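Small Spaces, Soft Surfaces
Course handout, unit 2: Fabric in the display corner

Welcome back, everyone, and thank you for the lovely sketches you handed in. I have read every one of them with a cup of tea beside me, and I was glad to see so many of you thinking about cloth. Paint and paper get most of the attention when people plan a corner for a reading room or a shop window, and fabric tends to come in at the end, when the budget is nearly gone. In this unit we start with it.

Let me begin with backdrops, which is where most of your questions were. A backdrop has one job, and that is to be quiet. Black cloth is the old standby and I still reach for it first, partly out of habit (I have carried the same roll through three apartments) and partly because pale things look so good in front of it. You will have to decide how you feel about creases. If you hang the cloth flat and tight, every fold line from the packet will show as a grid, and it looks like a tablecloth on its first day. If you let it hang loose, the creases soften and the light moves over them a bit. I lean toward loose, but do iron out the sharpest lines.

Lettering comes next. Cut-out letters on a fabric banner are friendly in a way that printed signs rarely are, and they forgive a great deal. Mix your capitals and lowercase if you like. Cream, pale yellow, pink and peach all sit happily together on black, and a rounded pink letter will do more to warm up a dark banner than any amount of ribbon. Pin everything before you stitch or glue, then walk to the far end of the room and look at it from there. Letters that seemed enormous on your kitchen table have a way of shrinking once they are up on a wall.
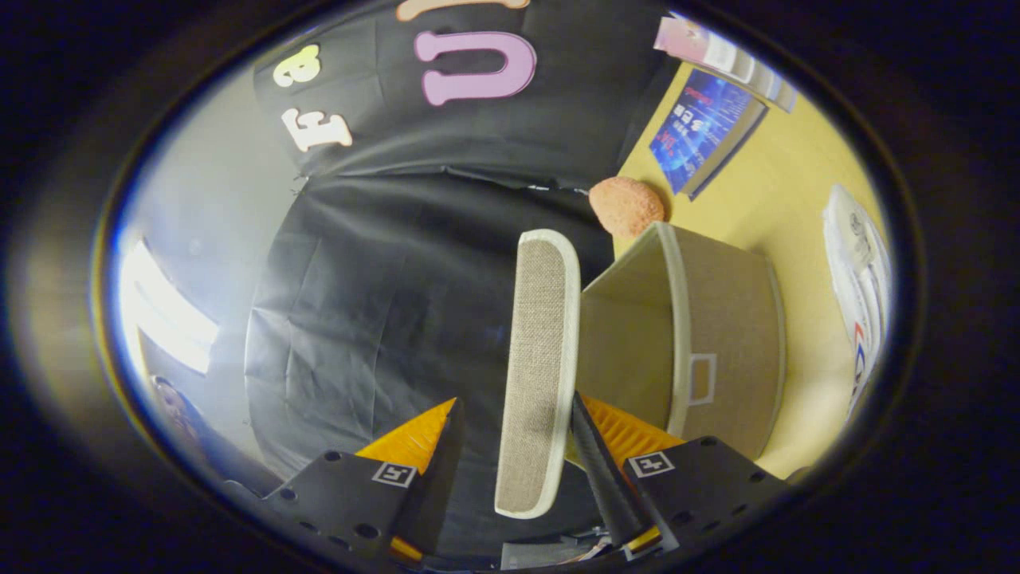 Now, texture. Smooth cloth next to more smooth cloth goes dull very quickly, so I like one rough thing in the arrangement, and a burlap-type weave is the easiest to find. Use it on something upright and narrow with a rounded top, and give it a pale rim so the edge reads cleanly against the dark. Those of you who did the Imel project last term will remember how much trouble we had with fraying. Cut generously, fold the weave under before you fix the rim, and go slowly around the curve with small snips, a finger's width apart. If the weave pulls out of line, stop and ease it back while you still can.

A word about yellow. Mustard is a strong neighbor to black, and I would keep it to one side and let it run up to the edge of the arrangement. One book on it is plenty. A dark blue cover looks very handsome there, especially with some lighter blue in the artwork, and it gives people something to walk over and pick up. Please resist the urge to add a plant, a lamp and a bowl of pebbles. I say this with love, having done all of it myself at the Trastomo window and taken most of it away again before lunch.

For your own corner

Work in pairs if you can, as hanging cloth alone is a miserable business. You will need:
one dark backdrop cloth, wider than the corner itself
one banner with letters you have cut yourselves (no more than 11, please, or we will be here until supper)
one upright piece in a rough weave
one surface in a warm color
one book or similar object

Hang the backdrop first and the banner above it, letting the two meet without a gap. Put the upright piece in front, a little away from the cloth, and move it about until you like it. The book goes last.

Bring your notes in January, with a drawing of the corner as you planned it and another of how it ended up. Page 12 of the reader has the stitch diagrams, and there is a spare bag of felt scraps in the Zinchenko room, on the low shelf by the sink.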